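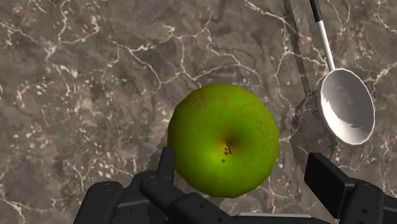 Wrist view in simulation: green apple between the gripper fingers, ladle to the upper right.

Products > Grippers > Safety and Service Notices

Mustivton Two-Finger Gripper: Notice Concerning Early Contact

Monodine has identified a fault in the control software supplied with the Mustivton two-finger gripper. Customers who use the gripper to handle fruit, vegetables or other rounded goods are asked to read this notice in full before the unit is next put into service.

Description of the fault

When the gripper closes on a rounded object, one finger may meet the surface before the other. The controller should register this first contact and slow both fingers until the second contact is made. In affected units the first contact is not always registered. The fingers continue at full closing speed, and the object may be pushed sideways, bruised or thrown from the work surface. Where other items are lying nearby, they may also be struck.

The fault was first reported by the Fistwood site, where a gripper on a kitchen preparation line damaged produce on several shifts. It was then reproduced in simulation by our product safety office. Of 1584 simulated grasps, 1486 were completed correctly. The remainder showed the fault in full or in part. It occurred most often when the object lay closer to one finger than to the other at the start of the movement.

Units affected

All Mustivton grippers running the original control software are affected. Grippers supplied with the Pichon force-sensing fingertips use a separate contact signal and are outside the scope of this notice. Customers who have replaced Pichon fingertips with standard ones should treat the unit as affected.

Action required

Set the closing speed limit to 60 per cent or lower. The setting is found under Motion Limits in the service menu and must be saved before the unit is restarted.

Keep hands away from the fingers whenever the drive is powered. The missed contact signal also means that the gripper may fail to slow if it meets a hand. The guard supplied with the unit must remain fitted, and the emergency stop must be tested at the beginning of each shift.

Do not attempt to correct the fault by adjusting the finger pads or their mounting blocks. The mechanical parts are sound, and moving them will require the unit to be recalibrated.

Corrected software

Corrected software is being tested and will be issued to registered customers free of charge. Each release is required to complete 1000 consecutive simulated grasps without a missed contact before trials on hardware may begin. The speed limit must stay in place until the new software has been installed and the service record signed.

Reports of injury, damage or unexpected movement should be addressed to Bożena Jakubowski, Product Safety, Monodine, quoting the serial number on the underside of the wrist flange.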